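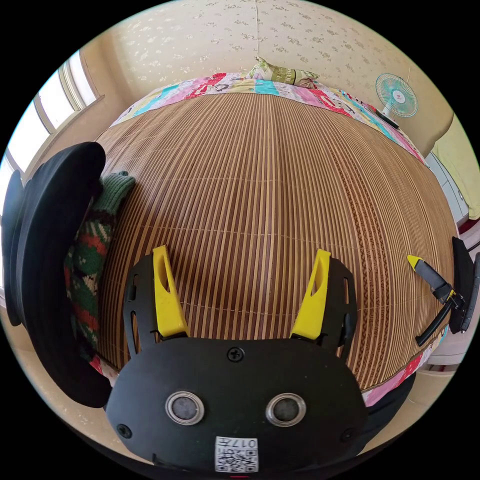
Pose jumps on the left unit over slatted mat

Following up on my own ticket, sorry for the wall of text. I'm on the Fludel tracker build and the left gripper's pose keeps hopping sideways over the striped bamboo mat. It's always across the slats, never along them, so my guess is the feature matcher locks onto the neighbouring slat and carries on happily. Point it at the patchwork quilt and it behaves.

What I've tried so far:

Capped features at 800 – no change.
Turned the match window down from 80 to 52 – fewer jumps, but now it drops tracking on quick turns.
Re-ran calibration on both units. Same result.

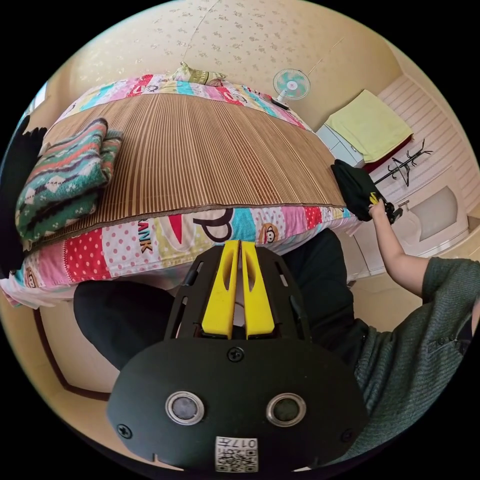 The right unit's log looks cleaner, even with a crumpled black cloth held up over the mat, and I can't see why when both load the same Parnevden config. Is there a per-side override I've missed? I've attached 2 logs, left and right. Happy to try a nightly if someone can point me at one – I'm home until July.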